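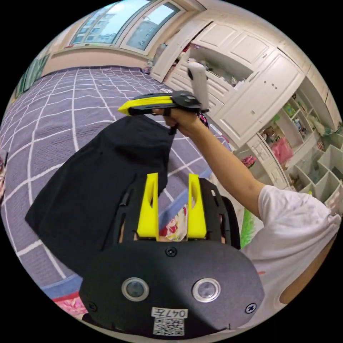

A black cloth comes up off the bed in the jaws of a hand-held gripper. Jobs like this one make up most of a working day at Skolent.

The Folding Shift
What happened to a housekeeping company when its people began teaching the machines

Chanida Chuensuk has opinions about fitted sheets, and if you give her a cup of tea she will share all of them. She has been cleaning other people's homes for most of her adult life, first on her own and then with Skolent, a housekeeping firm that looks after family apartments, and she can tell you which corner to find first, why you should never trust a label that says "easy care," and what a badly folded sheet does to the rest of the closet. Until a year and a half ago, she had never been asked to explain any of it to anyone except a new hire.

These days she explains it, in a manner of speaking, to a computer. Three mornings a week she works through a home with a gripper in each hand, picking up clothes and bedding with a pair of yellow fingers where her own used to go. The grippers record how she moves, and those recordings go to Gastotov, the small company that hopes to build a household robot able to tidy a bedroom without pulling the lamp down. The other two mornings she cleans the way she always has.

"The first week I wanted to throw them out the window," she told me, laughing so hard she had to put down her cup. "I know how to pick up a shirt! I have picked up so many shirts. And there I was like a baby with a spoon."

What she had to learn was how much her fingers had been doing without telling her. A hand feels the edge of a cloth and slides along it until it meets a seam. A gripper pinches, and whatever it has pinched is what you've got. So you look longer before you reach, and you plan where the fabric is going to fall. Dark cloth is the worst, she says, when the folds all run together and you can't tell the top layer from the one under it. Big soft pieces are nearly as bad, and children's rooms are a whole education, with a bed to make and shelves of toys waiting behind you.

Skolent had 60 cleaners when the work began, and 31 of them signed up for the recording shifts in the first round. The rest said no, some politely and some less so. I spent a long afternoon with a few of the ones who said no, and their reasons deserve more room than they usually get in stories like this. One woman told me she didn't care to train the thing that would take her job, and that she thought her younger coworkers were being a little silly about it. Another simply found the grippers hard on her wrists. A third had no quarrel with any of it but liked to sing while she worked, and didn't want her singing kept on a computer somewhere.

Paweena Thepsuriya, who runs scheduling at Skolent and has done so since the office was one desk and a telephone, took those complaints seriously. Under the arrangement she worked out, nobody loses regular hours for turning down a recording shift, and sound is not kept. Families have to agree in writing before a room is used, and they can change their minds. A recording shift pays more than a cleaning shift, and it is shorter, with a break built in for the hands.

She is plain about what she doesn't know. Gastotov's agreement with the firm comes up for renewal in March, and she has no promise of anything past that. "I can plan for the hours I have," she said. "I keep telling everyone, put the extra money somewhere safe. My mother would have said the same about any job."

The sheer amount of repetition surprised me - I suppose I had imagined somebody showing a machine how to fold a towel once, maybe twice, and going home. On the day I sat with the office log, it listed 343 recordings of bedding alone from a single week, and roughly 435 of clothing. Lift, spread, fold, set down, begin again. Chanida passes the time by thinking about dinner. A coworker everyone calls by her last name, Ratanaporn, recites the lessons from an evening accounting class she started with her recording pay, and is apparently very hard to interrupt.

There have been smaller changes, too, of the sort that never get into a contract. The cleaners talk about their work more than they used to. They argue over lunch about whether a blanket should be lifted by the corner or the middle, and they watch one another's hands. New hires at Skolent now spend a day with one of the recording crew, who have become awfully good at putting into words what they used to do without thinking. Paweena says the training day was Chanida's idea. Chanida says it was Paweena's.

I asked Chanida whether she would want one of these robots in her own apartment. She thought about it for a good long while. She'd let it do the towels, she said, and maybe the floor under the bed, where her knees no longer like to go. The fitted sheets she would keep for herself, at least until she had seen it do one properly. Then she got up, rinsed both our cups and went to get her shoes, as she had a bedroom to start at one o'clock and the bus was due.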